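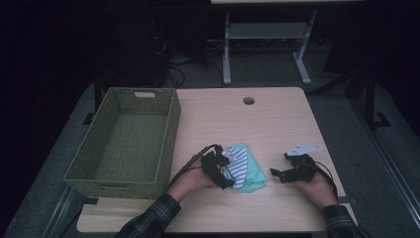 Re: Softener regenerating early, towels stiff again
From: Mareike Bauerfeind
To: homewater list
Sent: 5th March

Comments below the quote. I trimmed the signature and the valve photos.

> We are two people in a house outside Skorna, on a well. The lab
> report gives hardness as 19 grains per gallon. The softener is a
> Tavov single tank with a Triseck metered head, put in by the
> previous owner. The display said 1213 gallons after the last
> regeneration, and that number has been counting down much faster
> than I expected. The towels and napkins come off the line stiff,
> and the kettle has scale in it. I raised the hardness setting in
> December and it made no difference to the laundry. Is the resin
> finished, or is this a settings problem? The installer's notes
> are from El Fassi, and they list a capacity but no salt dose.

It could be either one, and the display will not tell you which. The gallon figure is calculated from whatever capacity and hardness somebody typed in. It is not a measurement of the resin. Multiply your two numbers and you get 23,047 grains, so the head believes it has at least that much to work with after setting aside any reserve. Whether the tank can deliver it depends on the salt dose, and that is the number missing from the notes.

Raising the hardness setting makes the head regenerate sooner. It does not put more salt through the bed. If the brine draw is weak you get more frequent poor regenerations, more water down the drain, and the same hard water at the tap. That would fit what you describe.

I would go in this order:

1. Test the water at a cold tap downstream of the softener, right after a regeneration and again when the counter is about half used up. A drop kit is good enough. Strips are hard to read at the low end. If the first sample is already hard, stop here and look at the brine side or an open bypass before touching any settings.

2. Start a manual regeneration and watch the brine tank. The level should fall steadily during brine draw. If it stays put or rises, clean the injector and its screen. Check the drain line for a kink at the same time.

3. Push a broom handle down through the salt. A crust with a hollow under it is common in tanks that are kept topped up to the lid.

4. Run one wash load with no detergent and no softener product, after the test at the tap reads soft. Old residue takes several washes to clear, so the feel of a towel is a slow indicator and I would not tune a valve by it. Line drying also leaves cotton stiff in perfectly soft water.

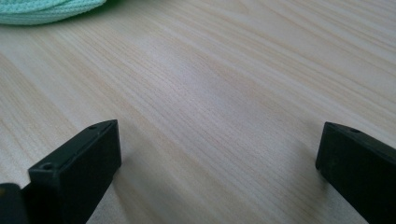 5. Only then change the settings. Put the hardness back to the lab value, plus a correction for iron if the report shows any. Set the capacity to match the salt dose from the Triseck table for your resin volume. Your head may store the dose as minutes of refill, so you need the refill flow control rating as well. It should be on a label near the brine fitting.

On the resin itself: wells with iron foul it, and a resin cleaner sometimes brings part of the capacity back. I would not buy new resin until the test after a clean regeneration is in hand.

Please post the resin volume, the iron figure and both tap readings - and say if the outside faucets are on the soft side. A garden hose will run that counter down faster than two people can.

Mareike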